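Two weeks with the Cadness starter kit: power first, robot later

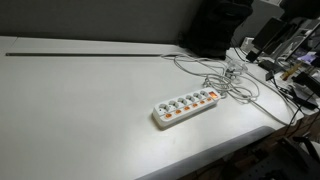
The Cadness kit arrived in two boxes on a Thursday, and the first thing the manual asks you to do has nothing to do with robotics. It wants a power budget. Page 11 has a blank table with a row for each supply: arm controller, gripper, camera hub, host computer, and whatever else you intend to run. You fill in the rated draw, add it up, and compare the total with what your outlet can give. I skipped this and went back to it the same evening.

For anyone who has not followed the earlier posts: Cadness is a desktop arm kit with its own controller and a small parallel gripper, sold to people who want to automate light bench work without buying an industrial cell. My use is sorting and presenting small parts for inspection. I paid full price for it and have no arrangement with the seller.

On paper the controller supply is the largest load at 131 watts. The rest is small. The difficulty is the number of separate adapters, and the order in which they have to come up. The controller must be live before the host software starts, otherwise the software reports a missing bus and has to be restarted by hand. The gripper must come up after the controller. If it comes up first it homes against nothing and sits with a fault light on until you cycle it.

A strip with a switch for each socket makes this much easier. I leave the master on, and bring up the controller, then the gripper, then the cameras. When one device misbehaves I can cycle it alone and leave the others running. I would have expected Cadness to include a strip like this, or at least to recommend one. The kit comes with loose adapters and a sheet of paper.

Cable length is the second complaint. The gripper lead is 600 mm, too short to run through the groove at the back of my desk and still reach the arm at full extension. The supply leads are far too long by comparison and have to be coiled somewhere. I asked support whether a longer gripper lead was available. Dalal Hijazi replied the next morning, said it was not a stock item, and sent me the pinout and the connector part number so I could make my own. That is a good answer, though it should be in the manual.

The software is called Kika and it is better than I expected. Positions are taught by moving the arm by hand and pressing a button on the wrist. Each position gets a name, and the names can be edited afterwards. Routines are saved as plain text files, so I can compare two versions and see what changed. The speed limit is set per routine, and it resets to the slow default when you copy one. I lost an hour to that.

Witold Wieczorek lent me his Bretano arm for comparison last November. The Bretano is stiffer and has a proper enclosure for its supplies, with one mains lead in and a single switch. It costs a good deal more and its software is worse. If you already have a tidy bench and dislike wiring, it is the easier machine to live with.

I have not tried the Rawashdeh suction head yet. It needs its own supply and a small pump, so the power table will have to be done again before it goes anywhere near the arm. Repeatability measurements are in the next post, once I have made the longer lead.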